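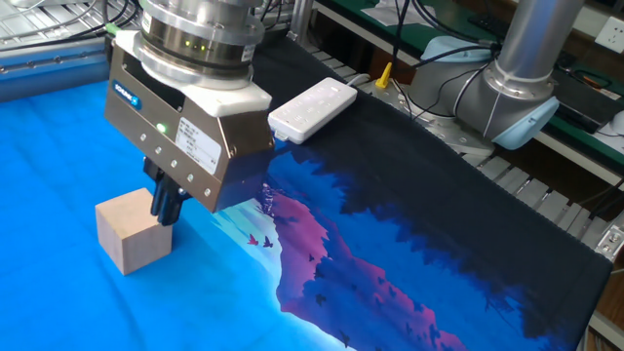 Plain wooden cube, printed cloth.

I've now read three articles telling me to throw out half of what I own and replace it with a smaller number of nicer things. The nicer things are always for sale at the bottom of the page.

The latest came from Justel, who will send you a 30-day decluttering plan if you hand over your email. I handed it over. By day 5 they were offering me a storage bench for $433. I had just emptied a closet, and they wanted me to buy a place to put what came out of it.

I don't doubt that some people feel better with bare shelves. I doubt that it lasts, and I'd like to see one of these before-and-after stories come back in March to check.
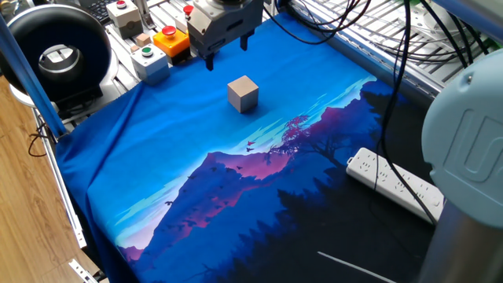 What I got rid of

Two bags of clothes, a bread maker, and a Turnitz coffee grinder that sounded like gravel. I miss the grinder. A new one is $169, so that's one point against the plan.

The thrift store in Sullorside wouldn't take the bread maker. The plan says "donate" as if somebody is always waiting at the door for your old appliances.

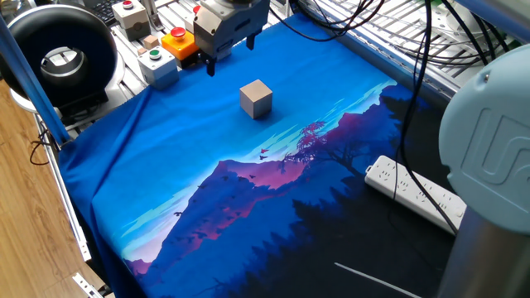
What I kept

Mostly everything else. The Biwott method says to keep an item only if you've used it in the past year, which would cost me my good suit and the fire extinguisher. I asked about that in their comments and my question is still "awaiting approval."

I've unsubscribed from Justel twice now. Their day 19 email showed up this morning, with a coupon for the bench.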